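August, 16.40
Bram Peeters, Prandcombe workroom notebook

Skirnlow trial, second stretch. Writing this up before I talk myself into a better mood about it.

Paiva want the folding line in by the end of the quarter. Their pitch is that the laundry side loses its dullest job and the people on it move up to checking and mending. I asked what the mending rate is at present and got no figure. We do have one of our own: 1,862 garments logged through the folding tables last month, and the mending pile would keep one person busy for a morning a week, if that. So where do the others go? I've put the question in writing and will paste the reply in here when it comes.

On the work itself. Picking up a T-shirt is still the slow part. A person takes hold at the shoulders without looking and gives it a shake. With the two-finger grip you get one pinch of cloth, and everything after that depends on where the pinch landed. Near the neckline is not a bad place to start, but if the fingers close on a gathered bit in the body of the shirt you have hold of a lump, and the sleeves could be anywhere.

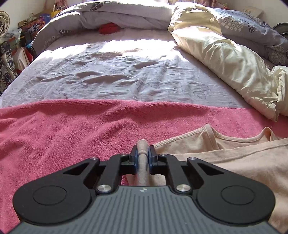 Jaws closed on a fold of the peach tee, pink towel under it.

Soft surface under the shirt makes this worse, I think. On a hard table the jaws have something to push against. On a towel over bedding both layers give, and I'd want to know how often the grip takes towel along with shirt. Cutura's sheet doesn't split that out. It gives one success figure, and "success" there means the garment left the surface. It says nothing of whether the thing was folded well enough for a customer.

Our own tally: 100 picks on tees only, scored by me, so treat it with care. I stopped scoring anything as a fail unless I'd have had to redo it by hand. Even so I would not sign off on it for shirts with collars, and we haven't tried fitted sheets at all.

What has changed already, before a single machine is bolted down, is how people talk at the tables. Two of the newer folders asked me if they should be looking elsewhere. The older hands have gone quiet and a bit quicker - I don't like that, they know they're being compared. The target on the wall is 370 a shift, and it was put up for the trial. I asked for it to come down. It's still up.

To be fair to Paiva, the wrist complaints are real. We had five in the book before the summer, all from folding. If the line takes half the tees off people I'd call that worth having. But then say so, and leave the numbers on the tables alone.

To do:
- ask Cutura for picks by surface, hard and soft
- collars, then towels on their own
- get the reply about jobs, in writing
- target sheet: ask again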